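Out and about: an afternoon with the bread robots

Members who came on the April outing to the pumping station will remember that we promised something warmer and drier for the autumn. It was certainly drier. Nineteen of us made it to the Prolia open day at Ultuna, having been told in the invitation that we would see "everyday manipulation in a bakery setting", and having understood from this that there would be cake.

There was no cake. There was coffee, in quantity, and a plate of ginger biscuits that was dealt with before the welcome talk had got as far as the fire exits.

Prolia, for those who skipped the leaflet, is a small outfit that tries to get robot arms to do the sort of jobs that people do without thinking. Its interest at present is in food that has already been made and needs moving from one place to another: out of a basket, into a bag, onto a shelf. The baking itself they leave to bakers. The company rents the ground floor of the Karpenko building, the long low one past the bicycle sheds, which several of us walked round twice before finding the door. The sign is on the side facing the field. The cows are presumably well informed.

The welcome talk ran to nine slides, and eight of them were good. The odd one out was a diagram with so many arrows on it that the speaker looked at it for a while, said "well, anyway", and moved on. The main point was easy enough to follow. A factory robot that picks up the same metal part all day has a comfortable life, as the part is always the same size and doesn't mind being squeezed. A bread roll is another matter. No two are the same shape, the crust flakes, and if you grip one as though it were a gearbox you will have breadcrumbs. If you grip it as though it were an egg, it falls on the floor. Somewhere between the two is the right amount of squeeze, and Prolia has been looking for it for some while.

To find it they have the arms try over and over again, keeping a record of each go. The tally on the whiteboard in the corridor stood at 2,335 when we went in. We were told that this included the failures, and that the failures were very useful. One of our party asked whether the same reasoning could be applied to his driving tests.

We were then split into two groups. The first went to see the software, and the second (mine, I am glad to say) went straight to the arms. The software people have since reported that they saw a great many coloured lines on a screen and were very impressed by them. They have not been able to say what the lines were.

The program that runs the whole business is called Iker. We asked what it stood for and were told it didn't stand for anything, it was just a name somebody had liked, which was the most refreshing thing I have heard at a technology event in years. Iker looks at the table, decides where the bread is, decides which way round it is lying, and sends the arm to fetch it. All of this takes longer than you would think. There is a pause before each move in which the arm hangs perfectly still over the bread, and the audience, which had been chattering, falls silent as well. I have seen the same look on people choosing a lobster.

The demonstrator was patient with us and answered everything, including the questions that were really remarks. Yes, the arms can be stopped at once, by a big red button, which she let one of us press. No, they do not get tired. No, they could not butter anything yet, and she would rather we didn't ask about jam. The cloth on the table was her own idea, she said. Bare tabletops throw back the light and confuse the cameras, and a plain grey cloth settles them down. She also confided that the washing of the cloth has not been automated.

What surprised most of us was how slow and gentle it all was. I had come expecting something along the lines of a car plant, with sparks. The arm comes down at the pace of somebody lowering themselves into a bath that may be too hot. The fingers open, hover, and come together by small degrees. When a roll was lifted on the first try there was applause, and when one was dropped there was rather more.

The plaited loaf was the star turn. Long shapes in baskets are apparently very hard, as the sides get in the way of the fingers and the arm has to come in from above without catching the rim. Round things out on the open table are thought to be easier, although the knotted bun had its own views on this and rolled away from one attempt in a manner that I can only call smug.
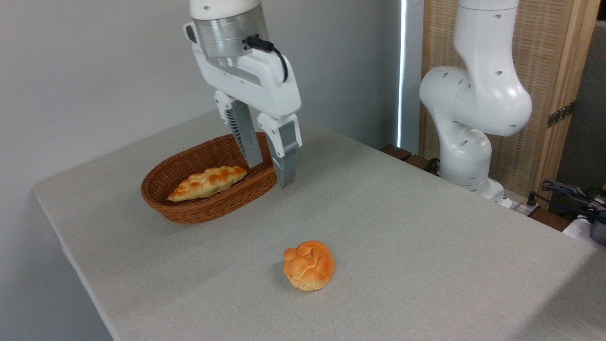

Photo: Prolia open day, Ultuna. Reproduced with permission.

The plaited loaf in its wicker basket, with the gripper open over the rim and the knotted bun out on the cloth, gives a fair idea of the scale of the thing. The arms are bigger than I had pictured and the bread is exactly the size of bread. Note the long grey pads on the fingers. We were told that these had been changed more often than any other part of the machine, and that a drawer in the back room is full of earlier ones, in every degree of softness from eraser to doorstop.

Questions at the end were lively. Would it put bakery staff out of work? The answer was that at present speeds it would not put anybody out of anything, and that the company saw it helping with early shifts that shops find hard to fill. Opinion in our group was divided on this, and the discussion carried on in the car park and for most of the way home. Could it tell a stale roll from a fresh one? Not yet. Could it be taught to? Probably, if somebody would sit down and label a lot of stale rolls. Would the bread be eaten afterwards? This was plainly the question everyone had been wanting to ask, and the answer was a firm no. It is handled too many times in the course of a day and goes to a pig farm down the road, where I understand the reviews are excellent.

The second half of the visit was a hands-on session, in which we were allowed to steer an arm ourselves with a pair of handles. It is a humbling business. You move your hand a little to the left and the arm moves a little to the left as well, and yet the bun is no longer where you thought it was. Of our group, only 2 managed to pick anything up, and one of those had been aiming at something else. The children of the family visiting after us did it straight away, with one hand.

Practical notes for anyone thinking of going. Prolia holds these open afternoons several times a year and is happy to take groups, but you do need to book, and they ask for a list of who is coming. The ground floor is all on one level and there are chairs, though not enough for everyone at the arms, so bring a folding stool if you need one. Parking is free but fills up early. Flat shoes are sensible on account of the cables. The lavatories are at the far end of the corridor past the whiteboard. Eat before you go.

Our thanks to everyone at Prolia for putting up with us, and apologies once more about the biscuits. The next outing will be to the lock gates, weather allowing, and the sign-up sheet will be in its usual place by the tea urn. The one umbrella left behind in the Karpenko building (navy, bent spoke) has been brought back and can be claimed from the cloakroom.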